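The Breakfast Club

A student robotics team has spent two terms teaching an arm to lay out the morning meal, and the hard part has been everything you and I do half asleep

You smell the workshop before you find it. Somebody has always made toast. The club meets on the lower floor of the old textiles building at Rinotberg College, past the bike racks and a door that sticks in humid weather, and if you turn up at 4 in the afternoon, as I did on my first visit, you will be handed a mug of tea and a safety form in that order, and then more or less forgotten about, in the friendliest possible way, while ten conversations carry on over your head.

The club is called Skomska. I asked several members what it meant and got several answers, the most persuasive of which was that it was the name on an old filing cabinet they inherited with the room, and that it looked good on a jumper. It does look good on a jumper. Mine arrived in the post a fortnight later, a size too big, and I've worn it while writing most of this.

What the students are building toward is the Głowacki Cup, a household robotics competition with a wonderfully plain set of rules. Each team gets a kitchen it has never worked in, a bench with an ordinary muddle of things on it, and a list of breakfast jobs. Move this to there. Clear that. Put the fruit where the fruit goes. There are 268 jobs in the published pool and any of them might be drawn on the day, so you can't learn one neat trick and polish it until it shines. You have to be reasonably good at all of it, which anyone who has run a household will recognise as the whole difficulty.

I had imagined, I suppose, that the clever part would be the machinery. The students were kind about this. The arm they use came second-hand from a packaging line and cost the club $4000, raised through two sausage sizzles, a trivia night and a great many boxes of fundraising chocolates, and it was a perfectly capable arm on the day it was bolted down. It could lift a cup. It could put a cup down. It could do this all afternoon, provided the cup was exactly where it had been the last time and nobody had leaned on the bench.

So the real work, the work that fills the logbooks, is practice. One student takes the controls and guides the arm by hand through a job while the cameras record, and then does it again with everything shuffled about, and then hands over to the next person, who will inevitably do it a little differently. That difference turns out to be useful. A second-year with a background in pastry picks things up from above, very gently, as though they might collapse. One of the engineers tends to come in from the side and scoop. The software learns from both, and by the end of first term the club had logged 2511 of these guided runs, each with a line of notes underneath. I was allowed to read through some of them over my tea and they are a pleasure. "Good grasp, ugly release." "Plate went for a walk." "Do not do this one before lunch."

There is a proper argument going on in those notes as well, and I found myself drawn into it. Half the team feels that a practice bench should start tidy and get harder by degrees, the way you'd teach a child to swim. The other half thinks a tidy bench teaches the arm about a world that doesn't exist, and that it should meet clutter from the first morning. They have settled, for now, on alternating weeks, and both camps privately told me their weeks were going better.

The program everyone works in is called Canine, a name chosen because early versions would fetch whatever you asked for and then refuse to let go. It has matured since. It lets go nearly every time now, though it still has what the students call its moods, mostly to do with anything see-through or shiny. Glass is a misery. So is polished steel, and so is a clear lid on a clear tub, because the cameras look straight through the thing you want or else catch a reflection of some other thing and go after that. I watched a very patient young woman spend most of an hour on one container, and at the end of it she wrote three words in the log, closed the book and went to make more toast.

Toward the end of second term the club shifted its sessions out of the workshop and into a borrowed kitchen with a marble bench, so as to get used to somebody else's surfaces and somebody else's light. I drove down to see how they were getting on.

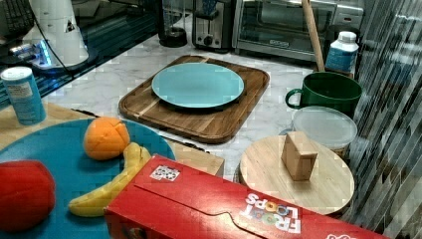

RINOTBERG, February

The bench is laid up when I get there, and I'll admit my first feeling is one of fellowship, because it looks a good deal like mine. The Froot Loops are lying on their side across the edge of a big teal plate, with a banana half tucked underneath, and an orange further up. There's a light blue plate waiting on the dark wooden board in the middle, a green mug beyond it, and a toaster and toaster oven along the back.

The job drawn this morning is to get the banana onto the blue plate, and it is harder than it sounds. The cereal box has to be dealt with first, or at least respected. Go in too low and you push the box, go in too high and you miss the fruit altogether. The students talk it over for a good ten minutes before anyone touches the controls, and I notice that the tidy-bench people and the clutter people have stopped arguing and are all bending down to look at the same gap from different heights.

They have 5 goes at it while I'm there. I won't report them blow by blow – I promised I wouldn't, with the Cup still to come and other teams presumably able to read – but I will say there was one cheer loud enough to bring a neighbour to the door, and one long silence, and that the silence got the longer entry in the log.

Afterwards we sit out on the back step with our lunches and I ask what happens to the club when the competition is over. There is talk of a second arm. There is talk of washing up, which half of them consider the only task worth doing and the other half consider madness, on account of the glass. A first-year, who joined to meet people and had never held a soldering iron, tells me she now can't unpack her own groceries without wondering how she'd explain it to the arm, and that it makes putting the shopping away take forever.

Then somebody looks at the clock, the lids go back on the lunchboxes, and they all troop in to move the cereal and start again.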